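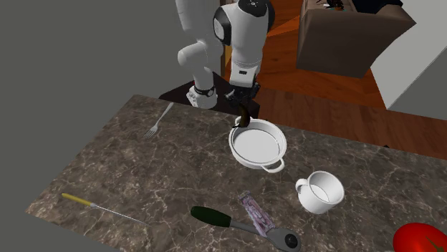 Subject: Re: [sim-demos] Object-into-pot episodes, what counts as a keeper?

From: Mirjana Nikolovski
To: sim-demos list

Lộc Sầm wrote on Saturday:

> I have finished the first batch of the pot task on the Kurkeck kitchen
> set and I am not sure what to do with the messy ones. In a lot of them
> the banana ends up partly over the rim. Do I delete those or label them?
> Also, is the other stuff on the counter supposed to move between
> episodes? In my copy the fork and the mug stay put every time.
>
> Lộc

Label them, please don't delete. We threw out everything untidy in the Valmont set and the policy had no idea what to do once the object touched the rim. Use "rim_contact" for the time step where it touches, and set the outcome at the end of the episode only. If the banana is inside the pot at the last step, it's a success, even if it took two tries.

The render at the top is the kind of moment I mean. The banana-shaped object is right under the gripper and its lower end is over the back left of the rim. From that one step you can't say how the episode ends, so don't label the outcome from thumbnails. Osvaldo did that in September and we had to go back through 152 episodes by hand.

On the second question, yes, the extras should move. The mug, fork, tomato and so on are all there as distractors, and their poses should be drawn again at every reset. If yours stay put, you are probably loading the fixed seed from the Popescu config. Remove the seed line and restart the recorder. Keep the counter and the floor as they are for now. Živko wants to change textures in a separate pass.

The target is still 2000 episodes for this task. Fixed-seed ones can stay in the set but put them in their own folder so they can be weighted down.

One more thing, the resets. Please wait until the objects have settled before you start recording. Vlasta found episodes where the first few steps are just the tomato rolling.

Mirjana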